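**Play kitchen set: storing and sorting small parts**

**plurerent_op** wrote:

Sorting question for people who handle play kitchens in volume. We lend sets to daycares and waiting rooms, and the hardware is fine. The losses are all in the food. A set goes out with 117 parts on the packing list and comes back with gaps, mostly the halves of cut fruit and the small dairy pieces. Checking in one set takes nearly 30 minutes, and most of that is matching halves.

Current method is one lidded bin per set, everything in it, list taped inside the lid. I want to change either the list or the bin. Suggestions welcome.

**halfmelon** wrote:

Change the bin. One bin means the check-in person has to empty it onto a table before counting anything. Use three: appliances, dishes, food. Food gets its own tray with compartments. Palletti sells shallow divided ones that stack, and the lid presses on the dividers so parts don't migrate in transit.

**dry_goods** wrote:

Disagree with halfmelon on dividing by type. Divide by size. Kettle, toaster and pots in the large bin, anything smaller than a fist in the small one. Type categories fail at the edges: a knife block is neither an appliance nor a dish, and every person who checks in a set will put it somewhere else. Size has fewer arguments in it.

**halfmelon** wrote:

Size puts the plates with the toaster. A plate under a toaster gets scratched. Thin plastic ones also warp if the bin sits in a van in August.

**tamiru_parts** wrote:

We lay the whole set out before it goes back in the bin. Dark surface, pale plastic. A missing piece shows faster against black than against a wood-grain table. Serving tray in the middle with small food on it, dishes and larger pieces around it.

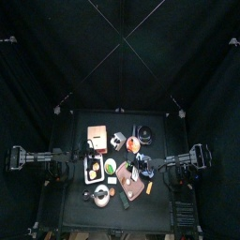
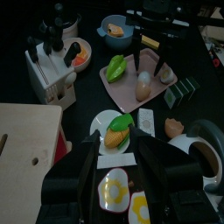
Second one is nearer to how I'd lay out the food: the pepper half and the egg pieces on the pink tray, the corn on its own plate, slices in the white bowl. The bowls and the plate are on the list anyway, so they might as well hold something while you count.

**dry_goods** wrote:

Counting into the dishes works until someone packs the set that way. Slices left in a bowl end up on the floor of the bin with the bowl upside down on top. Empty every dish before it goes in, and write that on the list as its own line.

On halves: mark both sides of each pair with the same number, inside the cut face. Paint pen, not marker. Marker came off for us in April after one cycle in the sanitizer.

**plurerent_op** wrote:

Numbering is possible. Hook-and-loop on the cut faces leaves very little flat area, though. Where do you put the number on an egg?

**dry_goods** wrote:

On the rim if it has one, otherwise don't number it. We skip anything that has only one possible match. In our set that left 29 parts to mark.

**halfmelon** wrote:

Still think numbering is labor you pay for twice, once when you write it and once when someone has to read it. Color is enough for most food. The exceptions are the eggs and anything yellow, where butter, cheese and lemon all look alike from above.

**tamiru_parts** wrote:

Agree about yellow. We replaced our cheese wedge with an orange one from the Skenditz spare parts list for that reason. It doesn't match the rest of the set, and no child has objected.

**plurerent_op** wrote:

Decision for now: two bins by size, dishes wrapped in a cloth inside the large one, food in a divided tray inside the small one. Paint pen on ambiguous halves only. List rewritten in the order of the layout instead of alphabetically. I'll run it on 5 sets and post the check-in times.

**halfmelon** wrote:

Use separate cloths for the plates and the bowls. If they share one, the plates slide into the bowls and you are back to scratches.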